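Sedutham - jeu de données des sorties de groupe
LISEZ-MOI (à lire, donc, même si personne ne s'y sent obligé)

Ce dépôt rassemble les réservations, les annulations et les réclamations de quatre salles de loisirs couverts : bowling, minigolf fluorescent, laser et trampoline. Les salles sont exploitées sous les enseignes Garside et Fallstead. Le minigolf de Fallstead est classé « activité sportive » par son exploitant. Nous avons conservé cette classification par courtoisie.

Contenu

Le fichier principal, sorties.csv, compte 2 192 lignes. Une ligne correspond à un groupe, pas à une personne. Un anniversaire de douze enfants vaut donc une ligne, comme un enterrement de vie de garçon, et les deux se ressemblent plus qu'on ne le voudrait dans la colonne « dégâts ».

Colonnes :
id_groupe : entier, sans signification particulière
salle : code à deux lettres
activite : bowling, minigolf, laser, trampoline
taille_annoncee : nombre de participants donné au téléphone
taille_reelle : nombre de paires de chaussures ou de chaussettes remises
motif : anniversaire, entreprise, famille, autre
degats : oui, non, contesté
commentaire : texte libre, parfois très libre

Le second fichier, reclamations.csv, contient 322 entrées reliées au premier par id_groupe. La majorité concerne la pizza.
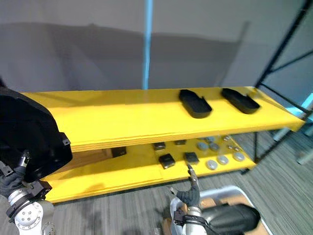
Collecte

Les données proviennent des logiciels de caisse des salles, complétés par les cahiers tenus à l'accueil. Hayley Wragg a saisi les cahiers de Garside, Charoen Kamolrat ceux de Fallstead. Leurs conventions divergent sur un point : Hayley laisse vide ce qu'elle ne peut pas lire, Charoen écrit « illisible ». Les deux formes sont ramenées à NA dans la version nettoyée, mais subsistent dans le dossier brut.

Les heures sont en heure locale. Une caisse de Garside a vécu tout le mois de juin avec une heure d'avance, ce qui explique les parties de bowling commencées avant l'ouverture. Le script corrige_heures.py s'en occupe. Ne le lancez pas deux fois.

Nettoyage

Nous avons supprimé les noms, les numéros de téléphone et les prénoms des enfants fêtés. Les commentaires ont été relus un par un par Yvonne Dawber, qui demande qu'on ne lui en reparle pas. Les groupes de plus de 10 personnes réservés en deux fois ont été fusionnés quand le nom et l'horaire coïncidaient - sinon, ils restent séparés, comme ils l'étaient sans doute aussi sur la piste.

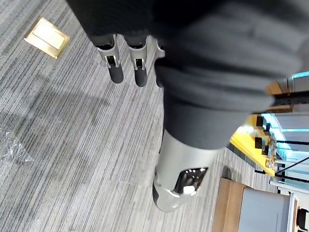

Volume 2, numéro 6

Nouveautés de ce numéro

Ajout de la colonne taille_reelle, réclamée depuis le premier volume. Correction du code de salle du trampoline, qui pointait vers le bowling. Le motif « divorce » a été versé dans « autre » après discussion.

Limites connues

Le samedi est surreprésenté. C'est aussi le cas dans la vie des salles, mais pensez-y avant d'entraîner un modèle de prévision et de conclure que l'humanité ne sort jamais le mardi.

La colonne degats dépend de l'humeur de l'accueil. Chez Garside, une queue de billard fendue compte. Chez Fallstead, il faut que quelque chose soit tombé du plafond.

Les scores de bowling ne figurent pas dans le jeu. Les joueurs les saisissent sous des pseudonymes que nous n'avons pas souhaité publier.

Usage

Enseignement, prévision d'affluence, exercices de jointure. Évitez d'en tirer un classement des salles : Drosturholm l'a fait avec le volume 1 et a reçu un courrier de chacune d'elles, y compris de la première.

Contact

Sheila Bickerstaff pour les données, Imogen Whiteley pour la licence et les demandes d'accès au dossier brut. Joignez à toute demande le numéro du volume utilisé et le nom de la colonne qui vous fâche.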